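홈 | 교재 | 목차 | 이전 장 | 다음 장 | 용어 찾기

제7장 주방 작업면의 재료와 시공

27/01/2018
Morkwood 건축재료 교재편찬실

7.1 작업면의 정의와 범위

작업면이란 하부장 또는 이에 준하는 지지 구조 위에 수평으로 설치되어 조리, 세척, 적치에 쓰이는 판재와 그 마감을 말한다. 이 장에서는 주거용 주방의 작업면을 다루며, 영업용 조리대와 실험대는 제11장으로 미룬다. 벽체에 붙는 뒷막이판은 작업면과 재료가 같더라도 하중을 받지 않으므로 별도의 부재로 분류한다. 단, 누수와 줄눈에 관한 내용에서는 둘을 함께 취급한다.

작업면의 성능은 휨강도, 표면 경도, 흡수율, 내열성, 내산성으로 나누어 평가한다. 이들 항목은 서로 독립적이지 않다. 흡수율이 낮은 판재는 대체로 내오염성이 좋으나, 같은 암석이라도 표면을 어떻게 마감했는지에 따라 결과가 달라진다. 따라서 시방서에는 재료명만 적지 않고 마감 방법과 보호제의 종류를 함께 기재한다. 재료명만 적힌 시방서는 현장에서 해석의 차이를 낳으며, 하자 책임을 가릴 때에도 근거로 쓰기 어렵다.

작업면의 높이는 마감 바닥면에서 판재 윗면까지의 수직거리로 정의한다. 이 장의 예제에서는 900mm를 기준값으로 삼는다. 바닥 마감재의 두께가 확정되지 않은 상태에서 하부장을 먼저 설치하면 최종 높이가 도면과 어긋나게 되므로, 바닥 마감의 총두께를 먼저 확정하고 하부장 다리의 조절 범위를 확인한다. 목질 바닥재는 바탕 합판과 완충재의 두께까지 포함하여 계산하여야 한다.

7.2 재료의 분류

작업면 재료는 천연석, 인조석, 목재, 금속, 적층판으로 대별한다. 천연석에서는 화강암이 널리 쓰이고, 대리석과 사문암이 그 뒤를 잇는다. 인조석은 다시 수지를 결합재로 하는 것과 시멘트를 결합재로 하는 것으로 나뉜다. 적층판은 심재 위에 무늬층과 투명 보호층을 압착한 것으로, 외관상 석재와 비슷하게 만들 수 있으나 단면을 보면 쉽게 구별된다.

화강암은 석영, 장석, 운모를 주된 조암광물로 하는 심성암이다. 마그마가 지하 깊은 곳에서 천천히 식으면서 광물 입자가 육안으로 구별될 만큼 성장하며, 이 조직을 완정질 입상조직이라 한다. 석재 유통에서 쓰는 '화강암'은 암석학의 화강암보다 범위가 넓다. 섬록암이나 반려암은 물론 편마암까지 같은 이름으로 거래되는 경우가 있으므로, 상품명을 암석명으로 받아들여서는 안 된다.

색조는 광물의 구성비에 좌우된다. 칼리장석이 많으면 분홍이나 붉은빛을 띠고, 사장석이 많으면 흰색이나 회색에 가까워진다. 흑운모와 각섬석은 어두운 반점을 이룬다. 철분이 산화된 석재는 황색이나 갈색을 띠기도 한다. 석재풍 인쇄 무늬는 이러한 반점의 크기와 분포를 모방한 것이며, 모래색과 베이지색 바탕에 암갈색 얼룩을 섞은 배색도 그 가운데 하나이다. 무늬의 반복 주기가 짧은 제품은 긴 작업면에 쓸 때 같은 얼룩이 되풀이되어 보이므로, 견본 조각이 아닌 실제 크기의 판에서 확인하는 것이 좋다.

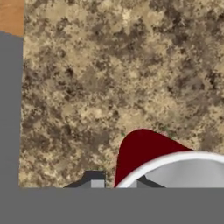 초판을 강의에 쓴 한 독자는 얼룩무늬의 굵기만으로 흡수율을 짐작하게 하는 서술이 위험하다고 지적하면서, 입자가 굵은 석재에서도 공극이 거의 연결되지 않은 예가 있으므로 반드시 시험 성적서를 함께 보게 해야 한다고 적어 보냈다. 이 지적은 타당하다. 입자의 크기와 공극의 연결성은 별개의 성질이며, 개정판에서는 두 항목을 분리하여 서술한다.

흡수율은 건조 질량에 대한 흡수된 물의 질량비로 나타낸다. 시험편을 일정 질량이 될 때까지 건조한 다음 물에 담가 포화시키고, 표면의 물기를 닦아 질량을 잰다. 표면을 닦는 방법이 시험자마다 다르면 값이 흩어진다. 특히 흡수율이 작은 석재에서는 표면에 남은 물막의 질량이 결과에 미치는 영향이 상대적으로 크다. 시험 보고서에는 시험편의 치수와 표면 마감, 침지 시간을 반드시 기록한다.

7.3 표면 마감

천연석의 표면 마감에는 물갈기, 혼드, 버너구이, 잔다듬 등이 있다. 주방 작업면에는 물갈기와 혼드가 주로 적용된다. 물갈기는 거친 연마재에서 고운 연마재로 단계를 밟아 광택을 내는 방법이고, 혼드는 광택이 나타나기 전 단계에서 연마를 멈추어 무광으로 마무리하는 방법이다.

Brondari 공정의 예를 들면, 마지막 단계의 연마재 입도는 2,000번이다. 앞 단계의 긁힘이 남은 상태에서 다음 입도로 넘어가면 이후의 연마로는 자국이 지워지지 않는다. 단계를 건너뛰어 시간을 줄이려는 시도는 대개 재작업으로 이어진다. 연마 중에는 물을 충분히 공급하여 분진의 비산과 국부 가열을 막는다. 석영을 함유한 석재의 건식 절단과 건식 연마는 호흡성 결정질 실리카에 노출될 우려가 있으므로 이 교재에서는 다루지 않는다.

버너구이 마감은 표면을 급속히 가열하여 광물 간 열팽창 차이로 얇은 층을 박리시키는 방법이다. 미끄럼 저항이 커서 외부 바닥에 적합하지만, 요철에 음식물이 끼기 쉬워 작업면에는 부적당하다. 잔다듬도 같은 이유로 제외한다.

광택의 정도는 내오염성과 직접 비례하지 않는다. 광택면은 오염이 눈에 잘 띄어 일찍 닦게 되는 반면, 식초나 레몬즙과 같은 산에 닿으면 방해석을 포함한 석재에서 광택이 국부적으로 사라진다. 이를 에칭이라 한다. 화강암의 주성분인 석영과 장석은 일상적인 약산에 비교적 안정하나, 탄산염 광물이 섞인 석재는 상품명이 화강암이더라도 에칭이 생길 수 있다. 의심스러운 경우 판재의 뒷면이나 절단 조각에 묽은 산을 떨어뜨려 기포의 발생을 관찰한다.

7.4 판재의 분할과 줄눈

판재는 원석 블록을 절단하여 얻으므로 최대 길이가 블록의 치수에 제한된다. Keane 주택 설계 예제에서는 싱크를 포함한 직선 구간의 길이를 3,000mm로 잡고, 이 구간을 이음 없이 한 장으로 시공한다. 모서리에서 방향이 바뀌는 구간은 두 판을 맞대어 잇는다. 이음을 싱크나 가열기구의 개구부 위에 두지 않는 것이 원칙이다. 개구부 주위는 단면이 줄어 휨에 취약하고, 이음까지 겹치면 처짐이 한곳에 집중된다.

줄눈의 폭은 판재의 치수 오차와 온도에 따른 신축을 고려하여 정한다. 예제에서는 벽체와 만나는 줄눈의 폭을 약 3mm로 한다. 이 줄눈에는 탄성 실링재를 충전하며, 시멘트계 줄눈재는 쓰지 않는다. 하부장은 습도에 따라 움직이고 벽체는 그와 다르게 거동하므로, 강성이 큰 줄눈재는 곧 갈라진다. 실링재는 석재용으로 표시된 것을 선정한다. 가소제가 이행하는 제품을 쓰면 줄눈을 따라 석재가 어둡게 젖은 듯한 띠가 생기고, 이 변색은 제거하기 어렵다.

판재끼리 맞대는 이음에는 에폭시계 또는 폴리에스터계 접착제를 사용한다. 접착제의 색은 판재 바탕색에 맞추되, 얼룩무늬가 뚜렷한 석재에서는 바탕보다 약간 어두운 색을 고르면 이음이 덜 드러난다. 굳기 전에 단차를 조정하고, 넘친 접착제는 경화 후 날로 긁어낸다.

서로 다른 재료의 작업면이 한 주방에 함께 쓰이기도 한다. 이때 두께가 다른 판이 만나는 곳에서는 윗면을 맞추고 아랫면에서 받침재로 차이를 흡수한다. 윗면에 단차를 둘 경우에는 물이 높은 쪽에서 낮은 쪽으로 흐른다는 점을 고려하여 세척 구역을 낮은 쪽에 배치한다.

7.5 물의 이동과 세척 구역

작업면에서 물이 머무는 곳은 싱크 주변과 식기를 말리는 자리이다. 설계 도면에는 싱크의 위치가 표시되지만 건조대의 자리는 표시되지 않는 경우가 많다. 건조대는 거주자가 나중에 놓는 물건으로 취급되기 때문이다. 그러나 작업면의 손상 사례를 보면 건조대 밑과 그 앞쪽 모서리가 빈번히 등장한다.

철선으로 짠 건조대는 통기가 좋은 대신 떨어지는 물을 막지 못한다. 물받이가 없으면 물은 곧바로 판재 위에 고이고, 경수 지역에서는 증발 후 탄산칼슘이 남는다. 짙은 회색 계열의 판재에서는 이 흰 자국이 두드러진다. 금속 다리의 끝에 고무 덮개가 없는 제품은 점상 긁힘을 남기며, 도금이 손상되면 녹물이 스며들 수 있다. 폭이 좁은 작업면에 건조대를 놓을 때에는 앞 모서리로 물이 넘치지 않도록 안쪽으로 물려 놓고, 컵과 같이 물을 머금기 쉬운 용기는 입구를 아래로 하여 기울여 둔다.

앞 모서리 아랫면에는 물끊기 홈을 둔다. 홈이 없으면 물은 표면장력에 의해 판재 아랫면을 따라 안쪽으로 이동하여 하부장 상단에 닿는다. 하부장의 심재가 파티클보드인 경우 이 부위부터 부풀기 시작하며, 부푼 심재는 건조하여도 원래의 두께로 돌아가지 않는다. 작업면 앞의 바닥이 목재일 때에는 낙수가 바닥 이음매로 스며드는 경로도 함께 검토한다.

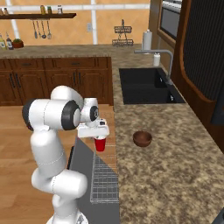
7.6 보호제와 유지관리

침투성 보호제는 석재의 공극 안쪽에 발수층을 형성한다. 표면에 막을 만드는 도막형과는 구별하여야 한다. 도막형은 긁힘에 약하고 뜨거운 용기에 닿으면 변색될 수 있어, 작업면에는 침투성을 우선 검토한다. 시공 전에는 표면을 완전히 건조시키고, 도포 후 흡수되지 않은 잔여분을 닦아낸다. 잔여분이 굳으면 뿌연 얼룩이 남는다.

재도포 시점은 기간으로 정하지 않고 물방울 시험으로 판단한다. 표면에 물을 몇 방울 떨어뜨린 후 일정 시간이 지나 닦아냈을 때 바탕이 어두워져 있으면 발수 성능이 저하된 것으로 본다. 시험은 싱크 옆과 건조대 자리에서 각각 실시한다. 같은 판재 안에서도 사용 빈도에 따라 차이가 난다.

일상 청소에는 중성세제를 쓴다. 산성 세정제는 탄산염 광물과 시멘트계 줄눈을 침식하고, 강알칼리성 세정제는 보호제의 수명을 줄인다. 연마 입자가 든 세제는 광택면에 미세한 긁힘을 남긴다. 경수 자국은 마른 뒤 제거하는 것보다 젖어 있을 때 닦는 편이 쉽다.

다음 절에서는 Butine 시험동의 시공 기록을 바탕으로 지지 간격과 처짐의 관계를 계산한다. 계산에 앞서 제4장의 단순보 처짐식을 복습해 두기 바란다.

독자 의견

익명
7.4의 실링재 변색은 저도 겪었습니다. 석재용이라고 적힌 제품이었는데 밝은 판에서는 결국 띠가 생겼어요. 절단 조각에 미리 발라 보라는 문장을 추가해 주시면 좋겠습니다.

시공3년차
물끊기 홈의 깊이와 모서리에서의 거리가 빠져 있습니다. 부록 표에도 없던데 다음 판에는 들어가나요?

편찬실
홈 치수는 판 두께에 따라 달라 제8장 상세도에 넣었습니다. 7.5에 참조 표시를 추가하겠습니다.

익명
혼드 마감 판에도 물방울 시험의 판정 기준이 같은지 궁금합니다. 무광은 색 변화가 잘 안 보여서 판단이 어렵습니다.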